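Hunusthorpe Toy & Textile Library
Progress note for the Zacharopoulos fund, July
From: Melina Raptis
cc Kamil Halás

Quick one, sorry, written between deliveries. Full accounts come with the final report, this is just where we are.

Sorting
Donated stock all out of the back corridor now. 133 soft toys checked, tagged and on the list. Seams pulled, eyes tugged, labels read where there are any. Anything that failed goes in the mending crate and Ifigeneia takes it from there. She is ahead of where we said she'd be, I am behind on the typing up. List is in the shared folder but the last two pages are still handwritten.

Fabric pieces and offcuts slower. We said in the application everything would be sorted by color — gave that up in week two. Families ask for "something soft" or "something to wrap a doll in", never for blue. So now it's by size and feel. Works better, needs new shelf labels, labels not done yet.

Play sets
Target is 70 sets by the end of the grant. Each set is one main toy, one or two pieces of plain cloth and a pouch if we have one, and a container to tip out of and put back into. The tipping out and putting back is the bit the playgroup leaders asked for most. Dionysis has been trying out combinations on the work table before anything gets a number. Fruit and veg toys are going out fastest, dolls slowest, which we did not expect at all.

Containers: the Wekarer tubs were too deep for the little ones, arms not long enough. Switched to shallower ones for the under threes. Cost difference small, came out of the packaging line. Please tell me if you need that as a formal change, I wasnt sure from the guidance.

Pouches
Spyros cut the first batch. Drawstrings came out too long on some, we are shortening any that go to under threes and leaving the rest. Asik gave us a bag of cord ends so no spend there so far.
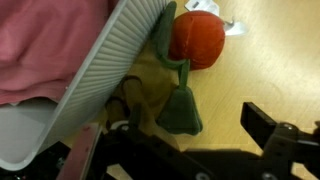 Red plush toy with green felt pieces, tan cloth and brown cord on the table, pink fabric in the white container.

Money
Budget line for thread, felt and stuffing was 500. We have spent 200 of it. Washing costs are over, machine needed a new hose and then a new seal a fortnight later. Can we move something across from materials to cover it? Kamil has both receipts.

Whats late
Shelf labels (see above). The borrowing cards, printer sent the wrong stock. Session at the Hunusthorpe clinic moved twice, their room, not us. Now looks like a 10 am slot, waiting on them to confirm.

Next
Finish typing the list. Number the sets. Get the first lot out to the playgroups and ask them to send back the feedback slip, one side only this time, last one was too long and hardly any came back.
Ifigeneia wants a second pair of good scissors. I said I'd ask, so I'm asking.

Any questions ring the library in the mornings, I'm on deliveries after lunch.

Melina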